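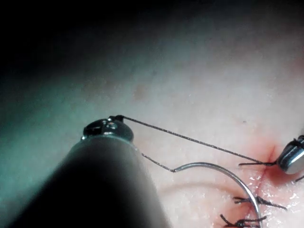 From: Nestor Dela Peña
To: mellano-dev
Subject: Re: [mellano-dev] thread tracker drops the tail segment when strands overlap

Concetta Mancuso wrote:

> With the wrist stream on, the tracker merges the live strand with cut
> tails and the planner picks a grasp point on the wrong piece. Fixed
> camera alone is better but loses depth near the wound. Is anyone else
> seeing this on the Litport branch? I have max_strands at 10.

Yes, same behavior. Two separate causes, as far as I can tell.

The first is in the wrist segmentation. The instrument shaft is close to the lens and out of focus, and its rim gets scored as thread. The mask then bridges whatever passes behind it.
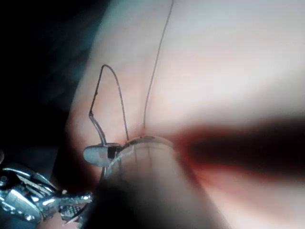
I now subtract a shaft mask rendered from the joint state before the ridge filter runs. Dilate it by 15 pixels; less than that leaves the blurred rim in. Two strands heading for the same rim are kept as separate tracks until both have a visible endpoint. The patch is in Dumlao as change 699.

The second cause is the association step. It scores candidates on distance only, so a tail standing up from a knot beats a strand that curves away and comes back.

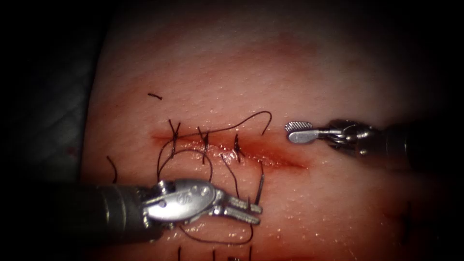 **Association**

Replace the distance cost with distance plus curvature change, and seed from the needle or from the jaws, whichever has the thread. Anything with two free ends and no knot contact goes to the debris list and is never offered to the planner. Config:

```
tracker:
 seed: needle_or_jaw
 max_strands: 15
 debris_min_free_ends: 2
```

Your limit of 10 is too low once knots have tails. The tracker discards the newest strands first, so the live one goes. 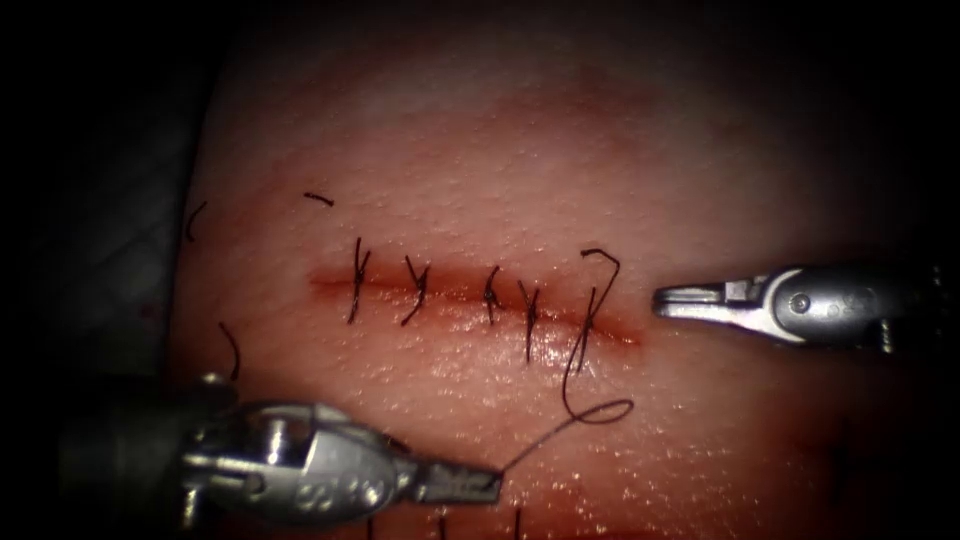
*Five stitches in; working strand held in the left jaws, cut pieces left on the pad.*

Still open: a strand that leaves the image at the bottom has only one free end, so the debris rule misses it. Marites Quiambao suggested treating the image border as a free end when the track never touches a knot. I have not tried it.

Please rerun your logs with 699 applied and the wrist stream on, and post the association dump if it still merges.

Nestor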